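4.2 Single-Strap Slides and the Pairing of Returned Footwear

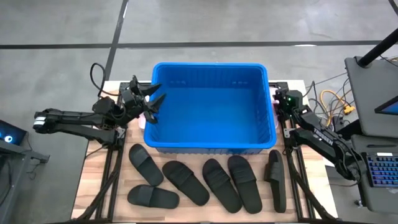 Why do returned slide sandals take longer to match than laced shoes? A slide has few features that separate one size from the next. A laced shoe carries a size mark on the tongue, a lace length and often a heel tab, while a slide with one wide strap and a molded sole offers only its outline and whatever is stamped into the footbed.

The returns considered in this section came through the Jostent warehouse, which handles footwear for several small online sellers. Most items arrive boxed in pairs. A minority come back loose in a mailing bag, and when several bags are opened at the same station the shoes must be matched again before they can be graded. Black slides in adjacent sizes are the hardest case (Figure 3). Two sizes of the same model may differ in length by less than the width of a thumb, and the difference is easy to miss when the shoes are not laid heel to heel.

Figure 3. Black slide sandals with a single wide strap and a thick molded sole, on a wood-plank tabletop with a blue plastic bin.

We reviewed 485 return records in which at least one slide was logged. Of these, 189 had been flagged for a second check. The flag is set by the grader and has no fixed rule behind it, so the count reflects the habits of the staff as well as the state of the goods. Whitlock and Hordiienko each coded the full set of records, working apart, and differences were settled by reading the original grading note together.

Three types of error were coded. A size error is a pair made from two sizes of the same model. A side error is a pair made from two left or two right shoes. A model error joins shoes from different models, usually where the sellers buy from the same factory and the soles are alike. Side errors were normally caught before shelving, as the curve of the footbed is plain once the shoes are placed together. Size errors were more often found at the packing stage, or by the next buyer.

The grading notes give some account of why size errors persist. The footbed stamp on older stock is shallow and wears under the heel. The Clarar label, used by two of the sellers, is a paper sticker under the arch and was missing from many worn pairs. Greco sizing tables convert between regional systems by rounding to the nearest half size, and a grader who reads one shoe by its stamp and the other by its sticker can reach two answers for a true pair. We did not attempt to correct for this. Where the note recorded both readings, we used the stamp.

Wet cleaning raised a separate problem. Slides washed with the Wetus process were dried on open racks and rejoined afterward, which meant that a correct pair could be split after grading. Records from the wash line were kept in the sample but are reported on their own in Section 4.4.

The sample has limits that bear on these results. All records come from one site, and the busy period after December is not covered. Return reasons were typed by hand, with 6 spellings in use for the word "mismatched" alone. Pairs that were wrong but never reported by a buyer do not appear in the records at all — the error counts should be read as a lower bound.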